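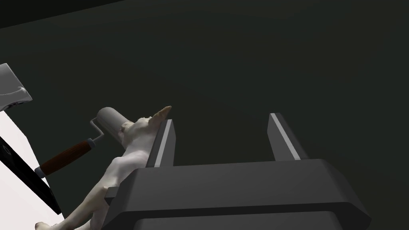
Running the simulated gripper station at an open day

These notes cover the wrist-view station as we ran it at Grurnbridge in July. They assume the simulator is already installed and that you have a login for the Tomar machine. The arm, the gripper and the objects are all simulated, so there is no safety fence to put up, but the station still needs two people: one at the controls and one talking to visitors.

Before the doors open

1. Start the simulator and load the open day scene. Wait until the physics has settled before touching the controls. If an object is still sliding after a minute, reload.

2. Set the display to the wrist view only. The overhead view can stay on the operator's laptop.

3. Check the hand controller. Squeeze the trigger fully, release it, and confirm that the fingers close and open on the screen. If there is a lag, close the recorder and start it again.

4. Open the recorder in Drotarov and set it to discard. Peninah Mutiso left it on save during the rehearsal and we had to sort visitor attempts out of a folder of 2,851 recordings.

5. Drive the arm to the start position and store it under a key, so the operator can return to it between visitors.

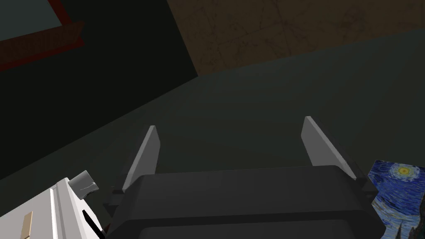
Getting a visitor used to the wrist view takes longer than the task itself. The camera moves with the hand, so turning the wrist turns everything on the screen, and most people correct the wrong way at first. Start with the fingers open and nothing between them, and ask the visitor to use fixed landmarks. With the Starry Night painting low on the right and the white ridged object low on the left, a small wrist rotation shows up at once as one of them moves further into view and the other leaves it. Do this slowly, once in each direction, before any attempt at a grasp.

Giving a turn

6. Hand over the controller with the speed limit at its lowest setting. Leave it there for children.

7. Let the visitor choose an object. Suggest the paint roller if they hesitate; the handle is an easier target than the cat, which has thin legs and tips over.

8. Ask for the approach in separate moves: line up the wrist, lower the hand, then close. Visitors who try all of it together usually push the object away.

9. Allow three attempts, then press the stored key and reset the scene. Shivam Uniyal kept a paper tally by the screen, which also stopped arguments in the queue.
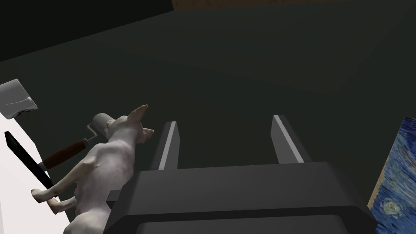

10. If the hand stops responding, it has probably reached a joint limit. Take the controller back, return to the start position and carry on from there – do not reload with a visitor waiting, as the load time empties the stand.

Closing down

11. Stop the recorder first, then the simulator. The other order leaves a locked file.

12. Put the controller on charge and note any faults in the station log. Sneha Pathak at Elteck deals with controller faults; scene problems go to Aurelio Cortés.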